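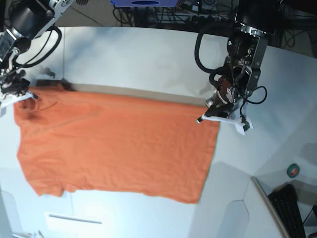 I've folded T-shirts for a living for longer than I'd like to put on a form, and since May I've had a colleague with two arms and no opinions about the radio. Thread.

Work is Garer. We print, fold, bag and post T-shirts for fun runs, hen dos and companies who think a matching top will fix morale. There were 3 of us on folding. There are still 3 of us on folding, which was the first thing everyone asked, including my mum.

The arms came from a firm called Vikesent. The training came from a man called Hazem El Khatib, who was very patient and asked me to explain how I fold a shirt. I couldn't. I had to do it in front of him at half speed, like someone showing a toddler how to wave.

He then asked why I give the collar a little tug before the second fold. I had no idea I did that. I now can't fold anything at home without watching my own hands.

It picks the shirt up by two corners, very formally, like it's been told the shirt is evidence. I pick it up however it comes. We get to the same place. I get there with time to have a biscuit.

On Plerness orders it's fine. Plain tee, one size at a time, 200 to a box, all day long, and I am delighted for it to have every single one. My wrists would like that in writing.

Where it gets stuck is anything with a hood, anything with a slippery lining, and the Havlíček polo shirts, which have a stiff collar that defeats me as well, so I've kept quiet about those. 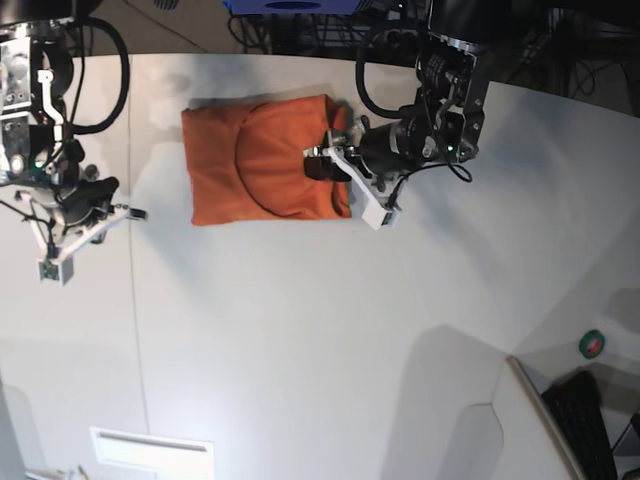

Orange tee, folded. One hand on it, one hand off.

The folding itself is less of a change than I expected. The odd bit is the standing about. I used to finish a shift tired in the shoulders. Now I finish tired in the head from watching something else do it and deciding whether to step in.

Also we talk less. When you fold with other people you chat, because your hands know what they're doing. When you mind a machine you look at the machine. Thomas Bassi has worked opposite me for years and last week I found out he'd moved house.

Thomas, for the record, wanted to race it. He was told no. He has been keeping a tally on the back of a delivery note anyway and is at 1,405, a figure which can't be checked and which he brings up at lunch.

Pay's the same. Job title's gone from "finisher" to "cell operator", which makes me sound like I work in a prison. I asked if the new title came with anything and it came with a lanyard.

What I'd like is for someone to ask the people on the bench which jobs they'd hand over first. I'd have said the big plain orders straight away, and the tape gun. They did the first one. The tape gun is apparently "phase two".

Anyway, I was asked to come in on Sunday to cover while it has its software updated. So that's me, standing in for the robot, at time and a half.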